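Dierckx D9 Soft-Close Hinge Damper, clip-on, set of 6
Item 341
Sold by Mirkstead Fittings

In stock. Packed and sent from our store in Ovham.

The Dierckx D9 is a small damper that you clip on the arm of a normal cup hinge. When the door is closing, the damper takes the speed out of the last part of the movement, and the door goes quietly to its place. You do not need to change the hinge and you do not need to drill. It is made for people who have good cabinets already and only want to stop the noise.

We have sold dampers for many years and we have tried several kinds. Some were too strong for a light door, so the door stayed open by the width of a finger. Others lost their oil in the first winter. The D9 has a switch with two positions, soft and firm, and this solves most of the trouble with light doors. For a narrow door please begin with the soft position.

Where it can be used

The damper fits steel cup hinges with a straight arm, for doors that cover the side panel fully or by half. It can be used in hall cabinets, shoe cabinets, wardrobes and kitchen wall units. A tall door with three or four hinges normally needs two dampers, one on the top hinge and one on the bottom hinge. A short door needs only one, and it should be placed on the top hinge.
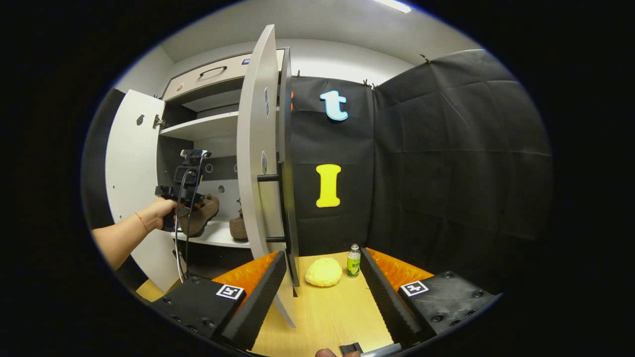
Brirnow wrote to us that the firm position was too much for the doors of a hall cabinet, and that after changing to soft both doors closed completely, but one of them needed also a turn of the depth screw. We agree with this advice. If the door does not close to the end, please check the depth screw before you send the damper back.

The D9 does not fit hinges for inset doors, hinges for glass doors, or piano hinges. It also cannot be used together with a push-to-open latch, because the two parts work against each other.

Technical data

Body: gray plastic, steel clip
Damping: oil, two positions
Opening angle of hinge: up to 150 degrees
Length of body: 9 cm
Pieces in the set: 6
Tools needed: none for fitting, a cross-head screwdriver for adjusting the door

Fitting

Open the door as wide as it goes. Wipe the hinge arm with a dry cloth. Hold the damper with the switch facing you, put the back edge of the clip under the arm, and press the front edge down until you hear a click. Close the door slowly the first time and feel if there is any contact between the damper and the shelf edge. If there is contact, move the shelf one hole up or down.

To remove the damper, lift the front edge of the clip with your thumbnail. Please do not use a knife. The clip can be taken off and put back many times, but it becomes weak if it is bent.

Doors with long handles

A heavy handle changes how a door falls closed. If you change small knobs for long bar handles, it can be necessary to go from soft to firm. We recommend to fit the handles first, then hang and adjust the door, and only after this to clip on the dampers.
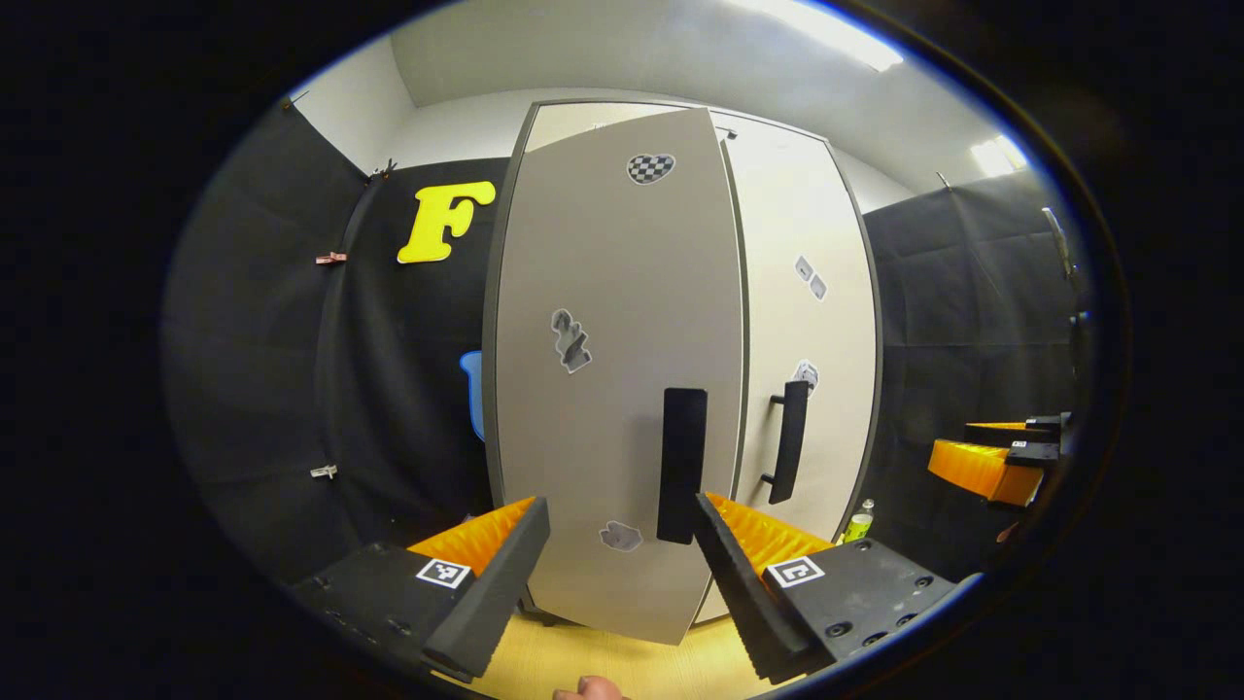
Care and guarantee

Keep the damper free from cleaning spray. Do not put oil or grease on the piston. The guarantee is for two years from the day of delivery and includes leaking, broken clips and a piston that does not return.

Delivery and returns

Orders are sent the next working day. You can return a set within 30 days if all the pieces are inside and the clips are not bent. The price for orders of ten sets or more is valid until 13th June. For larger quantities please write to us with the hinge type and the width of your doors.

Customers also looked at: Dierckx depth screws, Dierckx corner hinge, felt pads for doors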